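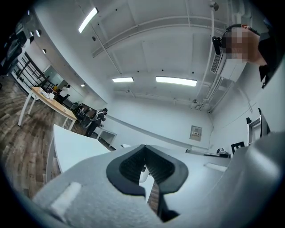

4. Laying the Malletti underlay. Leave the boxes shut in the room overnight before you start, door closed, heating as normal. Sweep twice. On a wooden floor, check for raised nails and knock them flat. Loose boards, screw down first.

5. Roll out from the longest wall. Dull side up. Butt the edges, don't overlap.

6. Tape the joins. Leave 9 mm all the way round, pipes aswell.

Note: cut with a sharp blade, change it often.

CAUTION: no underlay over damp boards. Wait, then test again.

7. Short of a roll? Order part 906, comes in packs of 6. Keep the recipt.

By Imke Janssen, 7 April 2025

Contact Fornent | © Fornent | Back to top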